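Bathroom floor week

OK quick one, I have maybe 12 minutes before I need to go get groceries. Promised a post on the small bathroom and then November happened and then the whole winter happened. So. March 19, 2023 and I am finally writing it.

The plan was simple. Clean the floor properly, do the edges, get round the back of the toilet where the mop never goes. That was it. One afternoon. Took three, spread over 17 days, dont ask.

What I used

- the Partanen brush, the narrow one with the bent neck. Old. Bristles going flat on one side. Still the best thing I own for edges
- Punasier powder mixed to a paste. Smells like a swimming pool
- two old T-shirts torn up
- a butter knife with a rag wrapped on the end, for the gap at the back
- kneeling pad from the garden stuff. Should have got this out on day one. My knees are over 40 and they let me know

Tried the Tirna spray first. Nice smell, left streaks all over. Back under the sink it goes.

How it went

1. Everything out. Scale, bin, bath mat, the basket of magazines, 21 hair ties (they were all behind the bin, every one I've bought since we moved in I think). Mat in the wash on warm.

2. Swept dry, twice. Do not skip the second time. Hair sticks to the wet floor and then you are just pushing hair soup around.

3. Paste along the baseboards, left it while I had coffee. Forgot it. Had another coffee. It dried hard and I had to wet it all again, so maybe set a timer.

4. Floor itself, back wall to the door, so you don't box yourself in. Rinse water changed 3 times. Last bucket was still kind of gray but I was done by then.

5. Round the toilet. The fiddly bit. Wipe down the big curved side first, top to bottom, then the low parts, then the little round bolt cap - rag over one finger and go round the edge of it, dust loves that ring. Then the gap behind with the butter knife thing. Slow. Fresh bit of rag every pass.
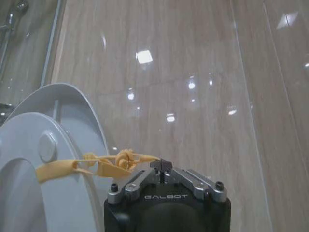 6. Dry it all off with a towel. An old one. I used a good one and now it's an old one.

Still to do

The caulk by the tub. I have a tube of Rolto somewhere, bought last year, probaly gone solid. Also the door hinge squeaks and I keep noticing it now that I've spent so long on that floor.

Mat came out of the wash a bit smaller than it went in. Fine. More floor to look at.

Someone asked last time about vinegar on the baseboards - I haven't tried it, mine are painted and I dont trust it. If you have, leave a comment, I do read them. Next post is the hall closet, once I can get the door of it to shut. Groceries now.

Contact | © 2023 All posts and photos mine, please ask first | Back to top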